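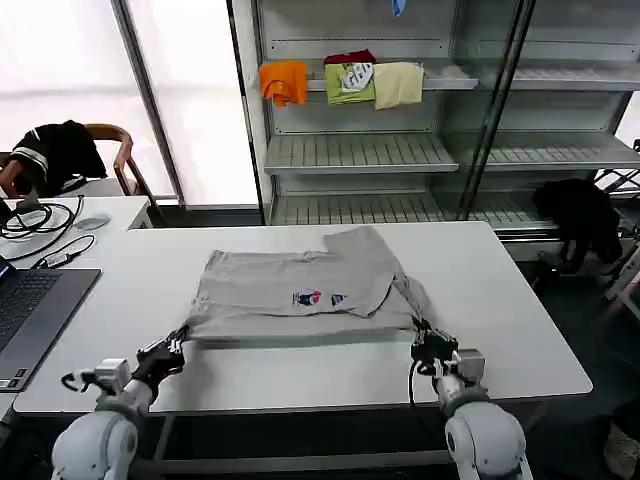
Money & Places | Features

Search this site Search Go

I moved to Pusari the summer the Davo plant stopped making biscuit tins, so I've only ever known the town as a place that lives off visitors. People older than me talk about the hooter going at six in the morning and the queue outside the bank on pay day. I get the car park. It has 415 spaces, and on a hot afternoon in July you could walk from one end of it to the other on car roofs.

So when the council said it wanted to bring in a bed levy, a couple of pounds a night on every room let to a visitor, I thought fine, good, about time. Then I made the mistake of saying so out loud in the queue at Yadav Stores and didn't get out of there for half an hour.

I'll try to be fair to both sides, although I should say now that I run a small picture framing shop on Ellen Street and my own takings go up and down with the weather like everybody else's.

The case for the levy is easy enough. Pusari has 237 registered guest rooms, from the big white hotel on the front down to spare bedrooms over the chip shop. Most are full for ten weeks and half empty the rest of the time. The people who sleep in them use the beach, the toilets, the bins and the (frankly terrible) footpath up to the lighthouse, and all of that is paid for out of the council tax of people who live here, plenty of whom don't earn a penny from tourism. Ask the guests for a bit towards it and the footpath gets mended. Lovely!

The case against was put to me by a woman with two rooms to let and a very full basket. Her guests book through a website which already takes a big slice, she said, and they sort by price. Two pounds a night puts her below the place in the next town along, where there isn't a levy and the beach is worse but looks all right in the photos. The big hotel can swallow it or hide it in the cost of breakfast. She can't. And she'd have to fill in the return every month as well, including January, when her only guest is her sister.

I hadn't thought about the forms. I hate forms, and I went home a good deal less sure of myself.

What bothers me more, after a few weeks of reading council papers in bed, is where the money would go. The draft says it will be spent on "the visitor economy and related priorities", and I've read that line over and over and I still couldn't tell you if it covers a bus shelter. We had a car park surcharge a few years back that was meant for the sea wall. It went into the general pot, the sea wall got a coat of paint, and people here have long memories about things like that. 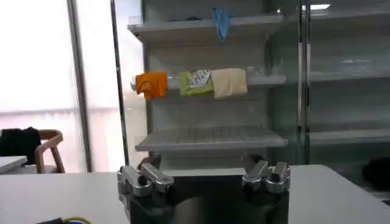

Who would have to pay the levy? Anyone aged 16 or over staying overnight in a paid room, caravan or holiday let inside the town boundary would be charged, and the owner would collect it with the bill and pass it on to the council each month.

Day trippers wouldn't pay a thing, and that's the part that gets the hotel people really cross. On a good day we get 2000 of them off the coaches and trains, and they arrive with their own sandwiches. I love them, they buy small frames, but you can see the point. A family staying a week already spends money in the pubs and the shops and on crazy golf, and they're the ones who get the extra charge.

There's a different idea going about, from the traders on my street, and I've ended up quite fond of it. Put the parking up by 20 pence an hour in the summer months only, let residents park free with a permit, and lock the extra in a separate account with the figures pinned up in the library where anyone can look. Everybody who turns up in a car chips in, whether they stay the night or not. It misses the coach parties, I know. It also misses the people who park for nothing on the Davo land behind the old gates, which is half the town – me included, most mornings.

The bigger argument, the one we never quite get round to, is whether we should be leaning on visitors so heavily in the first place. Two wet summers on the trot and four shops on Ellen Street were shut by the spring. The Davo site has been empty all this time, with a decent roof on it and its own road, and the last plan anybody put forward was for more holiday flats. I'd swap the lot for a few dozen jobs that carry on through February. I don't know how you get them, mind. I frame pictures.

The consultation closes on 17th October and the paper copies are at the library desk. Ask for the long version, because the short one leaves out the bit about caravans.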